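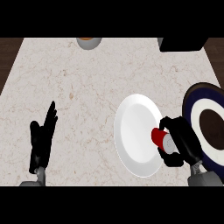 Ticket: Label printer drops off the network, prints blanks, then dumps the whole queue
Site: Uldale warehouse, packing bench 2
Status: Closed
Priority: High, then Normal

Problem as reported

Printer at bench 2 (Trorosex thermal, the older gray model) goes offline several times a shift. Packing says it "sleeps and won't wake up." When it does come back it spits out a run of blank labels, then every label that was waiting, all at once. Some are duplicates. Two parcels went out with each other's labels last week, so this got bumped to High.

Bench 1 has the same model, same labels, no trouble. Messina (the shipping software) shows the jobs as sent in every case.

Log

7:40 am
On site. Printer is up and printing fine, of course. Printed the config label. Firmware one version behind bench 1. IP address on the config label ends in 56. Wrote that down, glad I did.

Test print from Messina, OK. Test print from the printer's own menu, OK.

8:15 am
Gone offline. Front light still green. No response to ping. Menu on the printer works normally so it isn't asleep, it just can't be reached. Power cycled. Came back with an address ending in 110. Queue on the packing PC still pointed at 56, so nothing printed until I pulled the cable and put it back, at which point it took 56 again. Weird.

8:30 am
Checked the router. No reservation for this printer. Bench 1 has one. So whoever set up bench 2 left it on automatic and the address moves when the lease runs out or somebody power cycles it. Explains part of the offline thing. Does not explain blanks.

Added a reservation for 56. Rebooted printer twice, same address both times.

9:05 am
Offline again. Same address this time, still no ping. So there's a second problem. Swapped the network cable with a new one out of the van. Old cable had a broken clip and sat loose in the socket, you could wiggle it and watch the link light go off. Label roll box was pushed up against it. Moved the box to the other side.

9:20 to 11:00 am
Left a ping running on the laptop. No drops. Packing printed normally the whole time. Called this the fix for the offline part.

11:10 am
Now the blanks. Got one to happen by opening the lid and closing it again. Three blanks, then a good label. Did it again, same thing. Tried it on bench 1 and got one blank, which is normal, it feeds to find the gap.

Things tried for blanks, in order:

Cleaned the print head with an alcohol pen. Some gunk came off. No change.

Cleaned the gap sensor. Dust and one bit of sticky label backing. Went from three blanks to two.

Ran the auto calibration (hold feed until it flashes, let go). No change, still two.

Checked media type in the driver. Set to "continuous." Should be "labels with gaps." Bench 1 is set right. Changed it, printed, got one blank after closing the lid. That's the normal one.

Note for whoever gets this next: the driver setting beats the setting on the printer every time a job is sent. I changed it on the printer first and lost twenty minutes wondering why it kept going back.

11:50 am
Duplicates. These come from people hitting Print again when nothing comes out. Messina does not warn you. Each click is another job and they all sit in the queue until the printer comes back. Looked at the queue history and it is exactly that, same order number over and over with a few seconds between.

There is an option in Messina under Shipping, Printing, "Ask before reprinting." It was off. Turned it on for bench 2 and then for bench 1 as well after asking the shift lead.

12:30 pm
Shift lead asked about the mixed up parcels. Best guess: when the backlog came out all at once, labels were grabbed off the strip in the wrong order. Can't prove it from the logs. Asked them to check the order number on the label against the slip until this ticket's closed.

1:15 pm
Updated firmware to match bench 1. Do this with nobody printing, it takes a while and the printer looks dead for part of it. Do not turn it off. It reset the darkness to default so labels came out pale. Put it back up to the same as bench 1, barcodes scan fine now.

Also cleared the old printers off the packing PC. There were leftover copies of the same printer from previous setups, one of them marked as default and pointing at nothing. If Windows picked that one the job just vanished. Removed all of them but the good one, turned off "let Windows manage my default printer."

2:00 pm
Left site. Priority down to Normal. Leaving open to watch it.

Follow up, next day

Packing says one pause in the morning, recovered by itself in a few seconds. Ping log shows no drop. Spooler on the PC was busy at the time with a big batch (the Drarimex returns, they print those in one go). Not worried about it.

No blanks apart from the one after a roll change. No duplicates.

Customer question: do we need a new printer?
No. Head counter is fine and the print is clean after the darkness change. The roller is getting shiny, and will want replacing at some point. Order the part now if you want it on the shelf, it's a ten minute job.

Customer question: could it be the labels?
Don't think so. Same stock on both benches, cartons of 4,000. I did find one roll with the core crushed on one side, which makes it drag. Threw that one out. Store them flat, not on end under the bench.

Customer question: can staff restart it themselves?
Yes. But in this order — stop clicking Print, open the queue on the PC, cancel everything in it, then power off the printer, count to ten, power on. Reprint only the orders that don't have a label in hand. If you power cycle first and leave the queue full you get the flood again.

Follow up, end of week

Still good. Shift lead confirms no offline messages since the cable swap. The reprint warning annoyed people for a day and now they like it, or at least stopped complaning.

One leftover. The bench 2 PC clock is a few minutes slow, so times on the labels don't line up with Messina. Set it to sync automatically, watching that seperately, new ticket if it drifts.

Causes, for the record

Loose network cable with broken clip. Main cause of dropouts.
No address reservation on the router. Printer moved after a restart.
Driver set to continuous media, plus a dirty gap sensor. Blanks.
Repeat clicks with reprint warning off. Duplicates.
Dead default printer on the PC. Missing jobs, probably the odd ones reported back in August that we closed as "could not reproduce." Linked that ticket to this one.

Parts used: one network cable, one cleaning pen.

Closed with customer's OK. Reopen if it goes offline again and please send the config label with it, a photo of it is fine.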